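Kollico opens its Ploncombe offices to visitors every January, and I went for the furniture. Admission was free, and coffee cost 3 dollars.

Florin Moldovan took our group around the workroom, where he spent a generous stretch of the morning on tables. Pale wood grain, he told us, hides dust. I own a pale table and would like to see his dust.

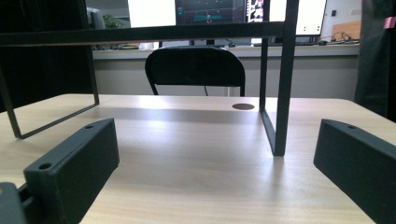
He was just as firm on cables. Every table gets a round hole near the back edge, and anyone caught running a cord over the front hears from Birutė Mets, who bought the furniture and clearly won the argument over it. She had 200 chairs to choose from in the Hestwood catalog and went with black.

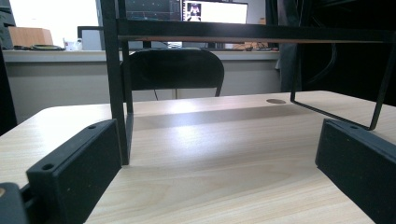
Black metal shelf frame on the tabletop, with the grommet near the back edge.

Then came the shelf unit, black metal with two levels, meant to sit on a table and give you somewhere to put things other than the table. Birutė tried 6 kinds before settling. I admired the handle rail on the upper shelf more than I expected to - I have been on worse tours.
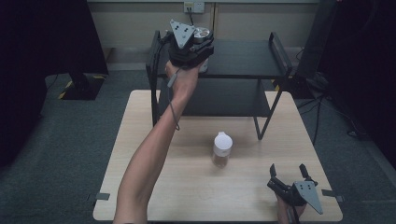
Small bottle with a white cap, in front of the two-level shelf unit.

The tour runs 90 minutes. Parking is behind the Dobre bakery, so budget for a bun.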